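Learning where to try next

When Blandine Texier explains her work to people outside robotics, she starts with a drawer. You reach in for the tape, you miss because something is lying on it, and you reach in again from a different side. You don't go back to the same spot in the same way.

"Most picking systems do go back," she says. "They look, they choose the best grasp, it fails, they look again, and the bin looks almost the same as before. So they choose the same grasp. I've watched an arm do that fourteen times."

Texier's project, called Tuto, deals with that second attempt. The method she and Santino Aravena worked out over the past two years keeps a short record of failed grasps and uses it to change how the next ones are scored. The idea is old, and both of them say so. What they wanted to know was how much memory is enough, and whether it can be added to a grasp planner that has already been trained, without training it again.

We spoke in the lab in August, at a table next to the test cell. Aravena joined us halfway through, after a batch of trials had finished.

The planner itself is called Enby. It takes a depth image and returns a list of candidate grasps with a score for each. Tuto sits behind it. When a grasp fails, Tuto stores the position, the approach angle and the way it failed, and then lowers the scores of candidates that resemble it. How far the penalty spreads depends on the type of failure. If the fingers closed on nothing, only the nearby candidates are marked down. If the object slipped out during the lift, the penalty covers most of what the system believes to be the same object, but only for similar angles.

"The slip case took us the longest," Texier says. "Our first version punished the whole object. Then the robot just avoided it and picked everything else, and the hard thing was still lying there at the end."

They tested on mixed household goods, chosen to be awkward for a two-finger grip: soft things, things with thin edges, things that lean on each other. A run begins with a full bin and ends when the bin is empty or when the arm has failed ten times in a row. The team did 300 runs in all, half with Tuto switched on and half with Enby alone. The same sets of objects were used on both sides, dumped in fresh each time.

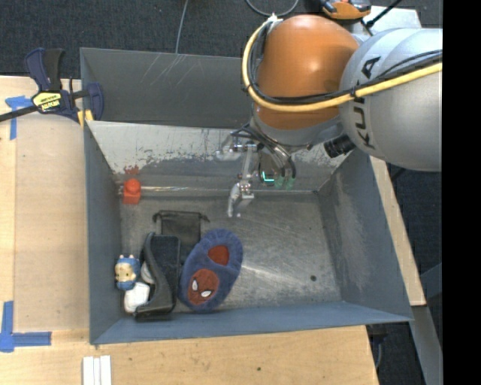 Farid, writing in after an early version of the results went around, wanted to know whether the gain came from memory at all. He suggested that adding a little random noise to the scores would break the loop just as well, and would cost nothing to build.

Texier thinks it was a fair question, and they went back and ran it. Noise did help. In a separate set of 200 runs, random scoring got rid of most of the long strings of repeated failures. But it also spoiled good first attempts, and the average time to empty a bin hardly moved. With Tuto, the first attempt is left alone, as there is nothing in the record yet.

"I should have had that comparison in from the start," she says. "It's in the paper now, in the second table."

The main result is easy to state. With Enby alone, the team logged 638 grasps that repeated an earlier failure. With Tuto on, there were 146. The share of bins fully emptied also went up, though by less than Texier had hoped. The runs that still end early tend to end on flat objects lying against a wall, where the fingers can't get underneath from any side.

"Memory doesn't help you there," says Aravena. "If no grasp on the list is any good, you can reorder the list all day. You need to push the thing away from the wall first, and Enby doesn't know how to push."

He looks after the hardware and most of the data. I asked him how long the record has to be. His answer was five failures. They tried up to forty. Beyond five or six, old entries start to do harm, as the pile has shifted by then and the stored positions no longer mean much. They also clear part of the record whenever the depth image changes a lot between attempts. The threshold for "a lot" was set by hand, and he isn't happy with it.

"It works in our cell, with our bin," he says. "If you used a deeper one, I'd expect you to have to set it again."

Two other groups have asked for the code. Texier says it will be released once Aravena has cleaned up the part that sorts failures by type, which at the moment depends on the finger position readings of their own gripper. With a suction tool, that part would need to be rewritten.

The next step is pushing. They plan to give the planner a small set of nudges, scored in the same way as grasps, and to let the failure record decide when a nudge is worth the time. Aravena has a first version running in simulation. On the real arm it has been tried for one afternoon, at low speed, and Texier doesn't want to give any numbers for that yet.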